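Fruit bowls are back at the Clovance Street hall

What a start to the season! The Filturham Fruit Share is up and running again, and our first Saturday morning filled the hall with neighbours, backyard growers and some very happy kids with sticky fingers. We put out 55 bowls, and every one was a different colour by the time people had finished choosing.

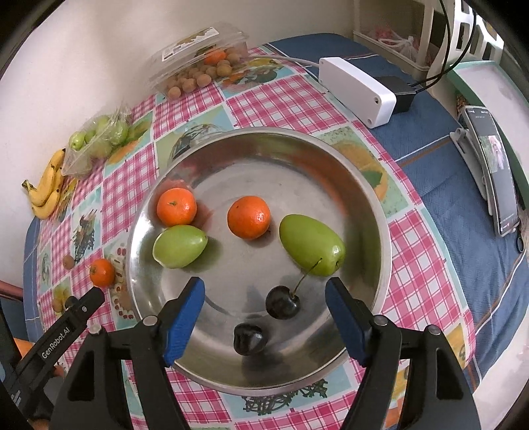

Tangerines, dark cherries and a couple of green favourites on one of the hall tables.

The idea is simple – bring what your trees are giving you, take home what they aren't. Mixing it up is half the fun, and I've come away with flavours I'd never have picked at the shops. My own tip is to keep cherries on their stems until you're ready to eat them, and to go for a wide bowl so the soft fruit isn't squashed at the bottom.

We'll be back every fortnight until December, with doors open from 8 am. Spare bowls are very welcome, the bigger the better, and so is anyone with a glut of lemons. The Grorkville growers have promised us a trailer load of mandarins next time – I can't wait!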